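4.3 Linking a controller profile to Vulorero Online

Botilwood build 3675 and later stores controller settings on the Vuserholm account. Profiles made in earlier builds stay on the console until they are linked by hand.

Before you start

Sign in to the account that holds your ranked record. Linking a profile to a guest account cannot be undone from the game menu.

1. From the title screen, open Options, then Controls, then Profiles.
2. Highlight the local profile and select Link.
3. Enter the six-character code shown on the Vuserholm account page. The code expires after 250 seconds.
4. Wait for the status line to change from Pending to Linked. 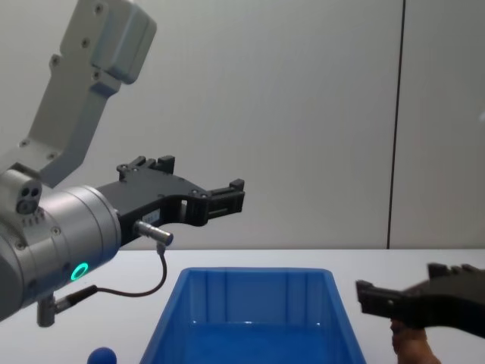 5. Set Stick Response. The default is 100. Values above 122 are accepted in private lobbies but are reset to 122 when you join a ranked race.
6. Set Trigger Dead Zone. Start at the default and raise it one step at a time if the car brakes with the trigger released.
7. Select Save to Account. Leaving the menu with the Back button discards changes made in steps 5 and 6.

Note: Wheel and pedal profiles are stored apart from gamepad profiles. Repeat steps 1 to 7 for each device.

Caution: Do not close the game while the save icon is on screen. An interrupted save can leave the account with a blank profile — the local copy is kept, but it must be linked again.

Season changes

Linked profiles carry over when a season ends. Badge progress and lobby rank do not. The Figueroa circuit uses its own handling preset during the December season, and that preset overrides Stick Response for the length of the event. 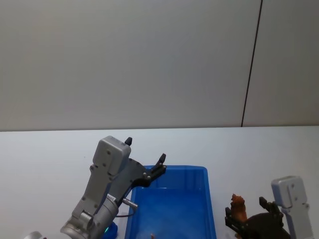 Figure 4-2. Two arms above a white tabletop.

If the status line reads Conflict, two profiles share a name. Rename the local profile and start again at step 2.

Section last revised 6 May 2025.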